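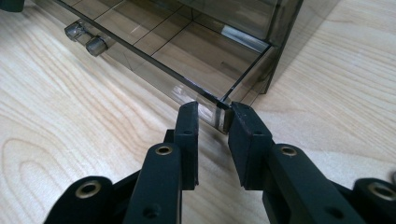
Section 4: Setting up the Polwood tabletop press and pulling your first drypoint

Welcome to the part of the manual where ink finally meets paper! If you have worked through Sections 2 and 3 you will have a scratched plate, a stack of torn paper and probably a sore thumb. Now for the press. The Polwood is a lovely machine, small enough for one table and strong enough to push damp paper right down into the finest line you have drawn, and once you've felt a good print peel away from the plate you'll want to do it all over again.

Read the whole section before you start. Members who have used the big floor press should read it too, as the pressure screws on the Polwood turn the opposite way.

4.1 Before you begin

You will need:

the Polwood press, with its bed and star wheel
the pair of Dabbas blankets (one thin, one thick)
your plate, with bevelled edges
Clondus etching ink in black, or any stiff oil-based ink
scrim, torn into two or three pads
tissue, newsprint and blotters
printing paper, soaked (see 4.3)
an apron you don't mind spoiling

CAUTION: The press weighs 34 kg without its bed. Two people lift it, one at each side frame, and never by the rollers or the wheel. If you are on your own, wait for company or leave it where it is.

4.2 Fitting the bed and blankets

1. Stand the press on a table that doesn't wobble. Push down on each corner in turn. If it rocks, fold a piece of card under the short leg.

2. Screw both clamps up under the table edge until they are finger tight, then give each one a quarter turn more.

3. Back off the pressure screws, turning both clockwise, until you can see daylight between the top roller and the bed supports.

4. Slide the bed in from the front with the painted arrow pointing away from you. It should glide. If it catches, take it out and look for grit on the runners.

5. Wind the bed to the middle and check that the stops are on at both ends. The stops are two small brass pegs, and they are easy to overlook.

6. Lay the thin blanket down first and the thick one on top. The thin one goes nearest the paper. Keep the edges square to the bed.

7. Wind the bed to one end so that the blankets are just nipped by the roller, then fold them back over the top.

Note: New blankets are a bit springy and want a day or so of printing before they settle. If yours have gone stiff with size from the paper, wash them by hand in lukewarm water and dry them flat. Please don't wring them. Imke Kramer looks after the spare set and is happy to swap yours while they dry.

4.3 Soaking the paper

1. Tear or cut the sheets so there is a generous margin. For the practice plates, which are 163 mm on the long side, a half sheet gives plenty of room for a title and signature underneath.

2. Mark the back of each sheet in pencil, lightly, in one corner.

3. Slide the sheets into the tray one at a time. Soft cotton papers need only a short dip. Heavily sized ones want half an hour, and a few of the old stock papers in the bottom drawer are at their best after a whole night.

4. Lift out a sheet, let it drip from a corner, and lay it between two blotters. Press with a clean rolling pin.

5. Look at the surface against the window. It should be evenly damp with no shine. A shiny patch means there is still water sitting there, so blot again.

Tip: Soak more than you think you'll need. There is nothing more annoying than a beautifully wiped plate and no paper ready for it!

4.4 Setting the pressure

This is the step people worry about, and it is really quite forgiving. Go slowly and use newsprint until you are happy.

1. Put your clean, un-inked plate face up in the middle of the bed on a sheet of tissue.

2. Lay a scrap of damp printing paper on it, then a sheet of tissue, then bring down the blankets.

3. Turn both pressure screws anticlockwise until the roller just touches. Read the scale on each side. The two readings must match.

4. Turn each screw on by one mark, left then right, and wind the bed through with a smooth, steady pull on the wheel.

5. Lift the blankets and look at the scrap. You are after a crisp plate edge all the way round, with the paper pushed in but not cut.

6. Adjust by half a mark at a time and repeat.

With the Dabbas blankets and a thin plastic plate, most people end up near 9 on the scale. Card plates want less. Copper varies so much that I'd rather you found your own setting, but do write it in the notebook with your initials when you have.

CAUTION: Never go past 12. The wheel will still turn, which makes it tempting, but you can bow the bed. If the print is weak at 12, the trouble is nearly always dry paper or tired ink, so go back to 4.3.

CAUTION: Keep hair, scarves, lanyards and apron strings well away from the rollers. Only the person on the wheel moves the bed, and they say "winding" out loud first. 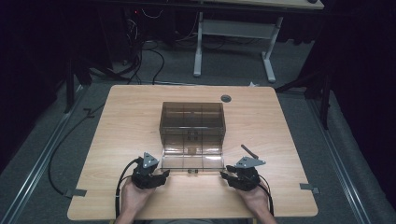

Lernetik Print Workshop: Drypoint and Etching Group

4.5 Inking and wiping

The best bit! Give yourself time here. A drypoint line is a scratch with a little ragged ridge (the burr) thrown up beside it, and it is the burr that holds the ink and gives that soft, velvety black. Wipe too hard and you'll wear it away.

1. Put a small blob of Clondus black on the glass and work it with a knife until it drops off the blade in a slow ribbon. On cold mornings it helps to stand the tin on the warm shelf for a while.

2. Spread ink over the plate with a piece of card, holding it at a low angle. Work in several directions so that every line is filled.

3. Scrape off the spare ink with the same card and put it back on the glass.

4. Take a pad of scrim that already has some ink in it and go over the plate in light circles. Turn the pad as it fills up.

5. Change to a cleaner pad. Carry on until you can see your drawing clearly, with a thin grey film in the open areas.

6. Lay a flat sheet of tissue on the plate and skim it across with your palm wherever you want real brightness: a sky, the side of a face, the edge of a cup. Leave the film alone wherever you like the gloom.

7. Wipe the bevels with a rag. Then wipe them again.

Note: Two people can wipe the same plate and get two different pictures, so do play! Javiera Valdebenito has a plate of a harbour wall that she prints as noon one week and dusk the next, just by what she leaves on the surface. Ask to see them side by side if she's in.

4.6 Printing

1. Wash and dry your hands, or pick the paper up with folded bits of card.

2. Place the inked plate on the registration sheet, lined up with the pencil marks.

3. Lower the damp paper on to it, short edge first. Once it touches, don't shift it.

4. Cover with fresh tissue and bring down the blankets one by one, smoothing each from the roller outwards.

5. Say "winding" and take the bed through in a single movement. If you stop halfway you will get a line across the print, and it won't come out.

6. Fold back the blankets. Take hold of two corners of the paper and peel it up slowly.

7. Put the print between clean tissue and blotters, under a board. Change the blotters the next morning.

Your first pull may be pale. Don't be put off, as a new plate often needs a print or two before the ink gets properly into the lines. Keep that first one anyway and write "proof" on it in pencil.

4.7 If something looks wrong

White specks across the dark areas: the paper is too dry. Blot less next time.

Ink spreading out from the lines: paper too wet, or ink too runny.

One side darker than the other: check that the two scales match, and then check your wiping.

Creases in the print: the blankets have ruckled. Wind back, lift them off and lay them again.

A dirty border: bevels not clean. Happens to everyone.

Lines getting fainter from print to print: the burr is wearing down. Plastic plates give only a short run before this shows, so decide on your edition size early and number honestly.

4.8 Numbering and storing your prints

Write the edition number on the left under the plate mark, the title in the middle and your signature on the right, all in pencil. Proofs kept outside the edition are marked A/P. Store the dry prints flat with tissue between them, away from sunshine.

Wrap the plate in newsprint with a pull of the image on the front, so you can find it again.

4.9 Clearing up

1. Clean the plate with vegetable oil and a rag, then a drop of washing-up liquid. Use a soft brush in the lines.

2. Scrape the glass and wrap the old ink in newspaper. Oily rags go in the lidded metal bin, laid flat.

3. Hang up the blankets. Don't leave them under the roller overnight.

4. Back off both pressure screws.

5. Enter your name, plate and pressure setting in the notebook.

The summer plate swap takes in prints until 1st August, so if your proofs are going well, please put one in. Any size, any subject, and first attempts are very welcome indeed.

Section 5 covers adding colour with torn tissue (chine collé).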